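How to peel tomatoes for sauce

Boil 2840 ml of water in a big pot. Cut a small cross in the bottom of each tomato. Put them in the water for up to 50 seconds, then move them to a bowl with ice. The skin comes off by hand. For the Saltar variety I wait less time, the skin is thin. 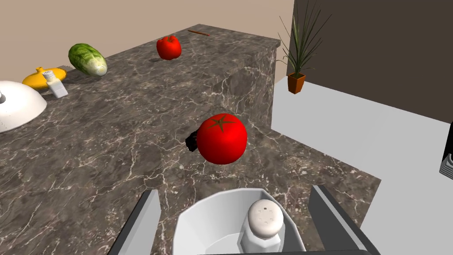 Kitchen Basics

Keep the peeled tomatoes in a closed jar in the fridge and use them the next day. I add 100 ml of their juice to the sauce.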